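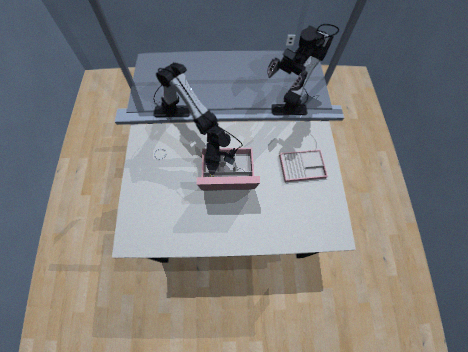
La cellule à deux bras dans le simulateur, pince du bras gauche descendue dans le bac rose.

Test : Gelamstead Cellule, le logiciel de préparation et de suivi pour poste à deux bras

Nous utilisons Gelamstead Cellule depuis février pour préparer et entretenir un poste à deux bras montés sur rail. Le logiciel sert à reproduire la cellule en simulation, à vérifier les trajectoires avant de les envoyer aux machines, puis à tenir le carnet d'entretien. Il existe plusieurs produits qui font l'une ou l'autre de ces choses. Celui-ci les réunit dans une seule fenêtre, avec des résultats inégaux selon les modules.

La licence a été payée par l'atelier, au tarif normal de 600 euros par an pour un poste. L'éditeur n'a pas relu ce texte.

Installation

L'installation prend une vingtaine de minutes, puis il faut déclarer la cellule. On commence par le rail, ensuite les embases des bras, ensuite la table. L'ordre est imposé et il vaut mieux le respecter : si l'on place la table en premier, le logiciel la recale sur l'origine du rail dès que celui-ci est créé, et toutes les cotes saisies sont à reprendre. La documentation le signale, mais dans une note à la fin du chapitre.

Les bras se choisissent dans une bibliothèque. Les nôtres y figuraient. Pour un modèle absent, on peut importer une description au format URDF, ce que nous avons essayé avec une ancienne pince Husar. L'import s'est fait sans erreur, mais les butées des doigts étaient inversées et il a fallu corriger le fichier à la main.

Le reste du décor se dessine avec des formes simples ou s'importe en STL. Le rendu est sobre : murs gris, plancher à lames claires, table blanche, ombres douces. On distingue bien les bras noir et argent du fond, et c'est ce qu'on demande. La couleur des accessoires est libre. Nous avons mis en rose le bac central et le cadre du casier à fentes posé à droite, et on les repère tout de suite même avec une vue éloignée.

Placement des bras

C'est le module pour lequel nous avons acheté le logiciel, et le plus réussi. Chaque embase se déplace le long du rail avec la souris ou par saisie d'une cote, au millimètre. Pendant le déplacement, la zone atteignable se met à jour en direct sur le plateau. On voit immédiatement si le fond du bac reste accessible avec la pince orientée vers le bas, ce qui n'est pas la même chose que l'atteindre dans n'importe quelle orientation.

Notre réglage d'origine, fait au mètre ruban, plaçait les deux embases trop près l'une de l'autre. Les bras travaillaient, mais le coude du gauche passait régulièrement dans le volume du droit et le contrôleur ralentissait tout. En écartant l'embase droite, nous avons supprimé ces ralentissements. Il a fallu un après-midi de simulation et une heure de clé Allen.

Le logiciel propose aussi une position d'attente pour le bras inactif. Celle que nous avons retenue est repliée vers le panneau, pince haute, pendant que l'autre bras descend dans le bac. Le calcul automatique nous donnait une position plus basse, valable sur le papier, mais qui gênait pour passer la main au-dessus du casier pendant les réglages, machines consignées.

Repère au sol de table

On peut imprimer sur le plateau virtuel un repère circulaire en pointillé et faire la même chose sur la vraie table avec un gabarit à l'échelle 1. L'idée est de pointer ce cercle avec chaque pince pour comparer la simulation et le réel. Le principe est bon. Le gabarit sort en PDF et il faut désactiver la mise à l'échelle de l'imprimante. La première fois, nous avons oublié, et nous avons cherché pendant une matinée un décalage qui venait de la feuille.

Une fois le gabarit correct, l'écart mesuré chez nous était de 2 mm sur le bras gauche. Le bras droit était au-delà, à cause d'une embase mal serrée que la procédure nous a permis de trouver. Le repère se trouve loin du bac, sur la gauche. Pour le bras droit, je conseille d'en ajouter un second de l'autre côté, car pointer bras tendu n'apprend pas grand-chose sur la précision dans la zone de travail.

Câbles

Les câbles sont le point où la plupart des simulateurs renoncent. Gelamstead les représente par un trait souple attaché à deux points, avec une longueur et un rayon de courbure minimal. On obtient une boucle au poignet et un arc au-dessus de l'articulation haute, d'allure crédible. Le logiciel prévient si le rayon minimal n'est pas respecté.

Il ne prévient pas si le câble accroche quelque chose. La boucle du poignet traverse le bord du bac sans déclencher d'alerte. En réel, un câble un peu long vient frotter sur ce bord à chaque descente, et c'est comme cela que nous avons usé une gaine. Nous avons raccourci la boucle et ajouté un collier. Le module mériterait une vraie détection de contact, même grossière. Le support a répondu que c'était prévu, sans donner de version.

Carnet d'entretien

Le carnet compte les cycles de chaque articulation et affiche une liste de tâches : serrage des embases, nettoyage du rail, contrôle du jeu au poignet, état des gaines, patins de la pince. Les intervalles sont modifiables. Ceux par défaut sont prudents, en particulier pour le rail, que le logiciel veut faire nettoyer bien plus souvent que nécessaire dans une pièce propre.

À notre dernier relevé, le coude gauche affichait 3 571 cycles depuis la remise à zéro. Le chiffre concordait avec le journal du contrôleur. En revanche, les mouvements faits à la main, en mode guidage, ne sont pas comptés. Si vous apprenez beaucoup de positions de cette façon, le compteur sera en dessous de la réalité.

Quand une pièce est remplacée, on le note et le compteur repart de zéro pour elle seule. L'ancien relevé reste consultable. C'est simple et cela fonctionne. L'export se fait en CSV, avec des points-virgules, donc lisible directement dans un tableur français.

Comparaison rapide

Avant, nous avions Vadel Atelier pour la simulation et un cahier pour l'entretien. Vadel calcule plus vite et son rendu est plus soigné, mais la gestion de deux bras sur un même rail y est pénible : chaque bras est un projet séparé, qu'il faut ensuite fusionner. Mesivico, essayé en version de démonstration, gère très bien le carnet et ne simule rien. Pour un seul bras fixe, je resterais sur Vadel. Pour deux bras qui se partagent une table, Gelamstead fait gagner du temps.

Ce qui fonctionne bien
Le déplacement des embases avec zone atteignable en direct.
Le contrôle par repère, à condition d'en mettre un par bras.
Le carnet, sobre et exportable.

Ce qui fonctionne moins bien
L'ordre de saisie imposé au départ.
Les câbles qui traversent les objets.
Le guidage manuel absent des compteurs.
La traduction française, incomplète dans les menus de calibration.

Configuration

Le logiciel tourne sur un portable de bureau ordinaire. L'ouverture du projet demande nearly une minute au premier lancement de la journée, moins ensuite. Les ombres multiples coûtent cher en calcul : en les désactivant, l'affichage redevient fluide pendant le déplacement des bras. Le réglage se trouve dans Affichage, Éclairage, et il faut le refaire à chaque nouveau projet.

Note : 3,5 sur 5. Nous avons renouvelé la licence.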